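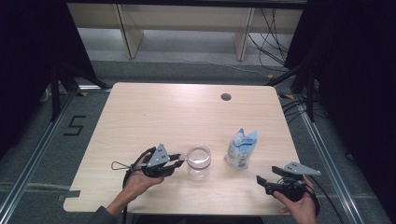
Hareo Storage Statements

A table of storage and use-by wording copied from food and drink packaging, with normalized fields for temperature, opened life, and date format. The data was compiled for the Hernow pantry tracker and is released separately so that other household inventory tools can use it.

Release: March 2026
Format: CSV, UTF-8, comma separated, header row present
Records: 282
License: CC BY 4.0 for the table, MIT for the scripts

Contents

The release consists of three files.

statements.csv holds one row per storage statement. A package with separate wording for unopened and opened storage produces two rows that share a package_id.

packages.csv holds one row per package, with the product category, container type, and the languages printed on it.

categories.csv maps the category codes to plain names. There are eight codes, and milk and milk drinks share one of them.

Fields in statements.csv

package_id: string, joins to packages.csv
state: unopened or opened
text_original: wording as printed, line breaks replaced by single spaces
text_lang: BCP 47 tag
text_en: English translation, empty if text_original is English
temp_min_c, temp_max_c: decimal, empty if no figure is printed
life_value: integer, empty if no period is printed
life_unit: hour, day, week, or month
date_order: YMD, DMY, MDY, or none
review: ok, query, or unread

Empty means that the package does not state a value. It does not mean zero, and it does not mean that the value was left for later. Words such as "cool" or "room temperature" are never converted to degrees.

Source material

Rows were transcribed by hand from packages bought at retail. Wording from store websites was excluded, as it often differs from the printed panel. Chinese, Italian, and English account for most of the text. Simplified and traditional characters are tagged zh-Hans and zh-Hant and are not converted into each other.

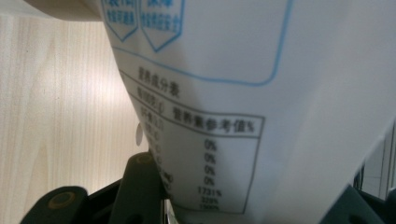

White package with blue graphics and gray Chinese text.

Brand names, slogans, certification marks, and nutrition panels are outside the scope of the table. If a storage line names the brand, the name is replaced by [BRAND] in both text fields. Company addresses and lot codes are dropped.

Normalization

Temperatures are stored in Celsius. Fahrenheit values are converted and rounded to one decimal place, and the printed value remains in text_original. Ranges written with a tilde, a hyphen, or the word "to" are treated the same way. A single upper limit, as in "keep below", fills temp_max_c only.

Periods are kept in the unit printed on the package. "48 hours" is stored as 48 and hour, and is not rewritten as two days. Where the text says "use as soon as possible" or similar, life_value and life_unit are both empty. Sorting on life_value alone will therefore give wrong results; convert to a common unit first.

The opened state starts when the primary seal is broken. For milk and other drinks in cartons 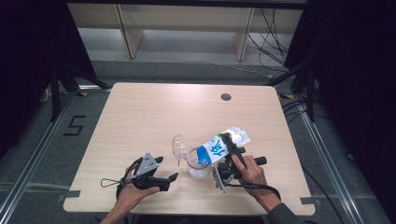 this is the cap or spout, and pouring part of the contents does not start a new state. Multipacks are entered once, using the wording on the inner container. If the outer wrap gives different wording, review is set to query.

Known problems

66 rows are marked query. Most of these have a date_order that cannot be determined from the panel alone. The script check_dates.py lists them.

Translations were made by the Dal Bello working group and checked by a second reader, except for rows added after August, which have had a single pass. Regional terms for refrigeration were translated by function, so the same English phrase can stand for several originals.

Coverage is uneven. Frozen goods and infant products are underrepresented. The table should not be used to estimate how common a given wording is on the market.

Intended use

Parsing tests, field mapping, and default values in inventory software. The table is not food safety guidance. Applications should show the user the printed wording alongside any computed date.

Related

Giria, the parser used by Hernow, reads statements.csv directly. Run it with --strict to reject rows where review is query or unread. Corrections can be submitted as a patch against the CSV, with the package_id in the commit message.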